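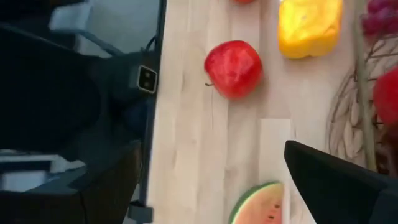

Open day at Drurkik, Navport

Drurkik opens its building in Navport to visitors once a year, in July. The company supplies fruit to offices, schools and small hotels, and it also makes up gift baskets, which were the part I wanted to see. I went in the morning and stayed until a little after one.

Getting there

The 101 bus stops across the road from the main gate. If you come by car, use the lot behind the building, because the front one is kept for delivery vans. Entry was free and there was no need to book, but the tour of the cold store was limited and you had to put your name on a sheet at the desk. I got a place on the second one.

At the desk they hand you a floor plan and a paper hat. The hat is only for the cold store and the loading side. I wore mine the whole time because I had no bag to put it in.

The cold store

The tour took 30 minutes and was led by Brock Carrier, who has been the floor manager for several years. He kept it short and answered questions as we walked. Apples and pears are kept in separate rooms. Grapes come in on the early truck and mostly go out the same day. Bananas have their own room, warmer than the others, and we looked at it through a window in the door.

Drurkik sends out some 4000 baskets in a normal year, with most of them in the last two months. The rest of the work is plain boxes, and those go out every working day. Carrier said the boxes pay the bills and the baskets bring in the phone calls, mainly about delivery times.

It was cold enough that I would bring a sweater next time. A few people left early.

The basket table

After the cold store I went to the part of the building where the baskets are shown. The table is pale wood, made of long planks, and the fruit is set out straight on the wood. There was a red apple, a bunch of purple grapes, a yellow bell pepper and a slice of watermelon, with a woven wicker basket at one side.

I asked about the pepper. Carrier told me customers can add vegetables to an order, and peppers are a common choice for the kitchen baskets, which go to people who have just moved. They travel well and they fill the space a second melon would take up.

The wicker basket is the older style and still the one most people order. The other kind is a rectangular wire basket, dark metal in a grid, with a loosely woven lining across the bottom. A yellow pear was lying on its side in it, along with an orange and a glossy red fruit. A wedge of watermelon stood next to the basket on the bare wood, seeds and all.

Cut melon is for display days only. For orders the melon goes whole or it doesn't go. The same rule covers pineapple.

I liked the wire basket more than I thought I would. You can see the fruit from the side, and it would be useful in a kitchen later. It costs a little more than the wicker one in the same size. The lining can be taken out and washed by hand.

According to the sheet I picked up, the order for filling either basket is the same. Heavy round fruit goes in first, then pears laid down on their sides, then anything that bruises. Grapes go on last. The sheet also says to leave the stems on.
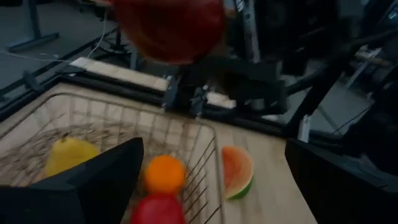 The shop and the cafe

The shop is one long room by the exit. It sells the same fruit as the boxes at a slightly lower price, plus jam from Irnar, a small producer up the valley. I bought a jar of the plum and a bag of pears. The pears were hard and needed a few days on the counter before they were any good.

Empty baskets are sold here too, in both styles. The small wire ones had run out by noon. The woman at the register said more would be in by the end of the month and that they could be ordered by phone.

The cafe is run by Fan, the same people who have the place by the ferry dock. Coffee was fine. The fruit salad was mostly apple. There are only a few tables inside, so I ate on the wall by the parking lot with several other visitors.

Practical notes

The sign-in sheet was at 81 names when I left, and it was busier than when I arrived. Go early if you want the cold store. The floor is level all the way through and there is a ramp at the back entrance. Restrooms are next to the desk. Photos are allowed everywhere except the loading side.

Cards are accepted in the shop. The cafe took cash only.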